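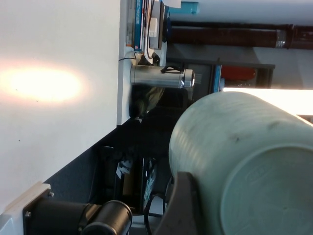
Home | Shop | Refills | About us | Find a pickup spot

Filed under: Our story, Storage & tidying

4 min read

Hi, and welcome to Rullorow! We're a small shop that sells secondhand canisters, tins, tubs and jars, plus the odd shelf insert, to people who would like to find their rice without emptying a whole cabinet first. I started it, I still answer most of the emails, and I wrote this page at the kitchen counter in May with a cup of coffee going cold next to me, so please forgive the rambling.

The short version is that I like containers. I've liked them since I was a kid sorting buttons into my grandmother's old tea tins, and I never grew out of it. My first apartment had one narrow shelf for everything (food, books, sewing stuff, chargers, a drawer's worth of birthday candles) and the only way I could live with it was to put things in round tubs and stack them. Friends started asking where I got them. Thrift stores, mostly, and estate sales, and one memorable church basement where I filled the back seat of my car and had to drive home with a flour bin belted in beside me.

After a while I had far more than I could use. So I put 2 boxes of them out on a folding table at the Rocha street market, sold nearly all of it before lunch, and went home with a sunburn and a plan. We're now up to 200 pieces on the site in a good month, and since we opened we've sent 3,265 containers off to new kitchens, craft rooms, garages and dorms. I keep the tally in a spiral notebook and yes, I update it every night!

What we sell

Mostly canisters. Tall ones for pasta, squat ones for sugar, big ones for pet food or flour, little ones for screws and hair ties. I'm partial to the soft old colors, the sage greens and butter yellows and that particular dusty blue you see on things from somebody's aunt's kitchen. We do carry plain white and clear too, and they sell faster than anything, but I'll always try to talk you into the green.

Everything is used, and looks it. A canister that has lived on a shelf will have scuffs along the side and maybe a smudge that won't come off no matter how long I go at it with baking soda. I leave those be. If a piece has a crack or a lid that doesn't seat properly, it doesn't go up for food use; it goes in the bargain section, where crafters snap it up for yarn and paintbrushes. The listing will tell you which it is, and if you want more detail before you buy, write and ask. I would much sooner answer six questions than have a box come back to me.

How we get things ready

Each piece gets washed in hot soapy water, rinsed, and left upside down on a rack overnight with the lid off. Next morning I do the sniff test. Old coffee and old onion are the two that linger, and a handful of baking soda left inside for a few days takes care of most of it. Then I measure. I write down the height, the width across the base and the width across the mouth, the last one being what tells you whether your scoop will fit. Round containers get measured on their side, too, for anyone planning to lay them in a deep cubby like I do at home.

Packing is brown paper and more brown paper. We nest the small ones inside the big ones whenever you've ordered both, so do look inside before you recycle the box. Someone very nearly threw out a spice tin that way and I still feel bad about it.

Our neighbors

We share a stockroom with Guvo, who do refills of dry goods and soap by weight, and if you come by to pick up an order you can have it filled on the way out. Gerusano makes our shelf risers and dividers out of offcuts. They're good and sturdy, and they come in 4 sizes. I use the second smallest between the cookbooks and the canisters so the whole row doesn't slide every time I pull out a binder.

A few things people ask

Do we buy containers? Yes, happily. Send a picture and the measurements, and tell me whether the lid is with it.

Can you match a set? I can try. Bring me a color and a size and I'll put you on the list. Lids on their own are the hardest to find, so please be patient with me on those.

Do we help with organizing? A little. If you email me the inside dimensions of your shelf and a list of what has to go on it, I'll send back a rough sketch of what I'd use. It's free and I enjoy it far too much. My one piece of advice is to live with the empty containers on the shelf for a week before you fill anything, and move them until your hand goes to the right place by itself.

Pickup is mornings until noon, through the side door. Ring twice, the bell sticks.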